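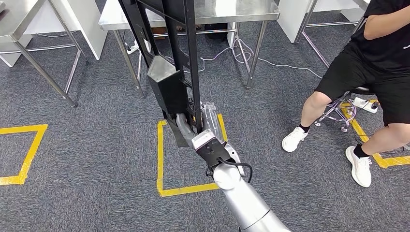

수요일 오전 10시, 로봇 통합업체 틸트브리지(Tiltbridge)가 시험실을 공개했다. 참관 과제는 두 가지였다. 형상이 일정하지 않은 물체의 파지, 그리고 긴 프레임 구조물을 들어 지정 구역으로 옮기는 작업이다. 구역은 카펫 바닥에 노란 테이프로 표시한다. 시험을 총괄하는 오두오르 카이자게(Oduor Kaijage)는 별도의 지그나 바닥 고정 장치를 쓰지 않는다고 설명했다.

트러스형 프레임은 무게보다 길이가 문제다. 파지점이 하단에 치우치면 상단의 작은 흔들림도 손목 관절에 큰 모멘트로 돌아온다. 제어 소프트웨어 브로세오(Broseo)는 손목 토크를 읽어 이송 속도를 조정하며, 속도 상한은 초당 300mm로 묶여 있다. 프레임이 기울면 팔은 먼저 감속하고, 자세를 보정한 뒤 다시 움직인다. 카이자게는 감속 구간이 길어 작업 시간이 늘어나는 점을 현재의 약점으로 꼽았다.
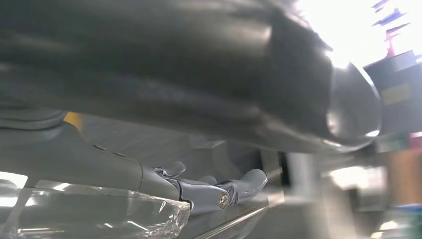

부드러운 물체에서는 조건이 달라진다. 접촉하는 순간 외형이 변하므로 사전에 계산한 파지점이 그대로 유지되지 않는다. 손목 카메라는 접근 거리가 짧아질수록 대상에 시야가 가리고, 강한 조명이 들어오면 노출도 흔들린다. 시험팀은 접근 마지막 구간에서 영상의 가중치를 낮추고 손가락 관절의 전류값을 주로 참조한다. 이 판정 모듈의 이름은 시미유(Simiyu)다. 틸트브리지가 밝힌 누적 시험 횟수는 885회, 단단한 물체의 파지 성공률은 98%다. 부드러운 물체의 수치는 조건별 편차가 크다는 이유로 공개하지 않았다.

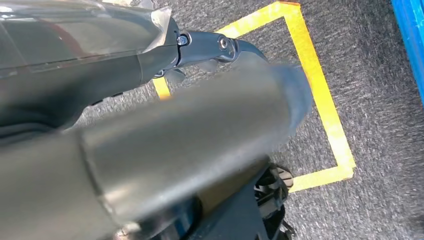
바닥의 테이프 구역은 위치 판정의 기준으로도 쓰인다. 카메라가 사각형의 모서리를 검출하면 소프트웨어가 목표 좌표를 다시 계산한다. 테이프 가장자리가 고르지 않거나 팔이 한 변을 가리면 나머지 변을 연장해 추정한다. 재시도는 최대 3회까지 허용되고, 이를 넘기면 작업자에게 제어권이 넘어간다. 추정이 어긋나는 경우는 대부분 두 변 이상이 동시에 가려질 때 발생한다고 한다.

질의응답에서는 작업자와의 간격에 관한 질문이 많았다. 카이자게는 속도 제한만으로는 충분하지 않으며, 긴 물체를 든 상태에서는 물체의 끝단까지 안전 영역에 포함해야 한다고 답했다. 해당 기능은 물류 설비업체 루른네스(Lurnness)와 함께 시험할 계획이며, 적용 일정은 아직 정해지지 않았다.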